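Casual Session Participants, Tabletop Paper Handling
Grircombe, Plarkthorpe site

Orka is seeking adults for paid casual sessions handling light paper items at a table. The work suits people comfortable with repetitive fine hand tasks. No prior experience is required.

Workstation

Participants work at a square white table in a plain white room. The item in use is a small grey box placed at the far edge of the tabletop. Both forearms extend over the near edge for most of the session, with a hand-held gripper in each hand. 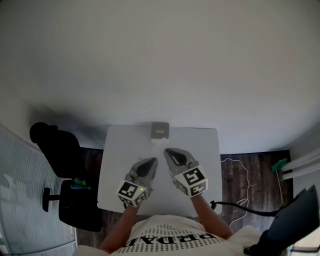 Task

Operate the two grippers over the table as directed. Pinch small pieces of white paper at the finger pads and release on instruction. Labour is light, but grip and wrist position must be held steady. The room has a ceiling-mounted air conditioning unit and an office chair.

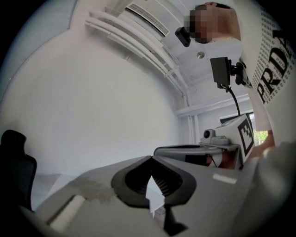
Requirements

Full use of both hands and wrists
Normal or corrected vision
Short sleeves, no rings or bracelets
Availability for 2 sessions in February, 3 hours each

Sessions start at 9:30 am. Breaks are scheduled and paid. Parking is available behind the Zalewska building.

To apply

Send a résumé and your preferred session times to the Grircombe front office. Applicants will receive a reply within 4 business days.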